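Meltach Demonstration Guide
Section 6: Running the Towel Table on an Open Day

The towel table is the station visitors come back to, and it's a joy to run once you have the rhythm! Everyone has folded a towel, so everyone has an opinion, and you'll hear most of them. This section covers the hour before doors open and the demonstration itself. For arm calibration, see Section 4.

Before visitors arrive

1. Allow 60 minutes for set-up. Wake the arms first and let them go through their start-up check while you sort the towels.

2. Choose towels in different colors. People at the back follow the work much more easily when they can say "now it's doing the yellow one."

3. Shake out each towel and check it for loose threads. A long thread can wrap around a gripper jaw.

4. Put the table in its marked position and lock the height at 36 on the side scale.

5. Run one full fold with nobody watching. If the first grasp misses twice, go back to Section 4 before you open.

Note: Thick, fluffy towels take longer than thin ones. Keep at least one in the set anyway. The moment when the gripper goes looking for an edge in all that pile is the best part of the show, and visitors go quiet for it.

Running the demonstration

6. Tell the group what the arms are about to try, then press Start. Keep it short. Two sentences will do.

7. Stand to the side of the table, within reach of the stop button, and stay there until the arms are parked.
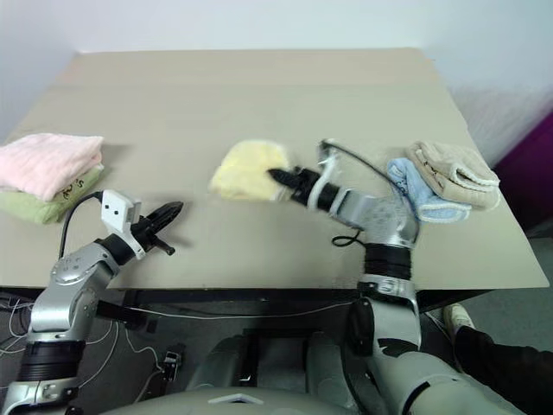
8. Let the arms work through a difficult grasp. It's tempting to reach in and help, especially with children cheering the robot on, but the retries are worth watching and visitors love them.

9. When the round is over, press Park and wait for the steady green light. Only then collect the towels and hand a few around. Let people try the same fold themselves!

CAUTION: Never reach over the table while the arms are live, even if they look still. They may be between moves.

CAUTION: Keep visitors' bags, scarves and lanyards away from the table edge.

If something goes wrong

Message 166 on the panel means an arm has met more resistance than it expected. Press Stop, wait for both arms to settle, free the towel by hand and press Resume.

If a towel falls to the floor, leave it until the arms are parked.

Questions you will get

"Can I have one at home?" comes up at every event. Oanh Thân, who ran our December open day at the Zarnitz hall, likes to answer by asking which towel they'd hand it first. It gets people talking about fabric, and from there you can go straight into how the grippers find an edge.

For closing down and packing the arms, continue to Section 7.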